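Open day at the Clolivov lab, Plulonham
03/06/2026

I drove out to Plulonham for the Clolivov open day, mostly to see how they record manipulation data without a robot in the loop. The public program was the usual mix of talks and tables. The part I cared about was the handheld gripper station, which ran all afternoon in the big ground-floor room.

Perrine Charpentier runs the collection side. Her setup is a pair of handheld grippers, a head camera, and fiducial markers on cubes fixed to each gripper. The cubes give a pose for each hand whenever at least one marker face is visible and reasonably square to the lens. The operator works on ordinary household objects, and the recorded trajectories are later mapped to a two-arm robot. I have read enough papers on this to know the outline. What I wanted was the boring part: how often tracking drops, what it does to the data, and how long a person can keep it up.

On dropouts, her answer was more detailed than I expected. A single flat marker was their first version and it failed whenever the wrist rolled past 70 degrees. The cube solved most of that. The remaining trouble is at the transition, when the pose estimate hands over from one face to the next. If the faces were glued on even slightly off, the trajectory gets a small step in it. They now calibrate each cube individually and store the face-to-face transforms with the recording. Gaillard, the group that supplies their mapping code, apparently smooths across the step instead. Charpentier does not like that, and I agree with her. Smoothing hides a geometric error that you could have measured once and been done with.

The task on the schedule was cloth and tray work. Cloth is a good stress test for this kind of system — it has no fixed shape, it hides its own edges, and the grasp point matters more than the grasp force.

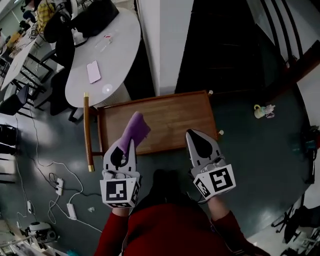 Visitors were allowed to try it after the staff session, and I took a turn. The grippers are lighter than they look. The trigger travel is long, and that is deliberate: a short trigger makes people snap the jaws shut, and the recorded opening width then looks like a step function. With the long travel you get a usable ramp. My first two attempts at picking up a cloth were poor. I kept pinching one layer when I wanted two, and I kept turning my left hand so that my own forearm blocked the cube. After a while you learn to keep the markers facing your head, which is a slightly odd posture and makes your shoulders tired.

That posture bothers me a little as a source of bias. If every operator learns to favor the wrist angles that track well, the policy will learn those angles too, and it will never see the others. I asked Armelle Chauvin about it. She does the training runs and was manning the results table next door. She said they see it in the histograms: the wrist roll distribution is narrower than in motion capture of the same task done with bare hands. For tray work it doesn't hurt. For reaching into a cabinet it does. They have tried a second fixed camera to fill in the missing poses, but then the station is no longer portable, and portability was the reason for building it.

Her results table was modest and I appreciated that. She had four tasks listed, with failures sorted by cause, and a short loop of a robot attempting a fold. Most of the cloth failures were bad first grasps. Once the first grasp was right, the remainder of the motion usually went through. I would have liked to see the same table broken down by operator, and she said that was planned.

I skipped the Flasden talk on tactile pads, which overlapped with the demo, so I can't say anything about it. The slides are supposed to be posted in July.

Practical notes for anyone going next year. Parking is behind the building and fills early. The demo slots are short, so sign up at the door before you look at anything else. Bring your own calibration questions — Charpentier will answer them for as long as you keep asking, and she had a cube with its covers off that she was willing to pass around.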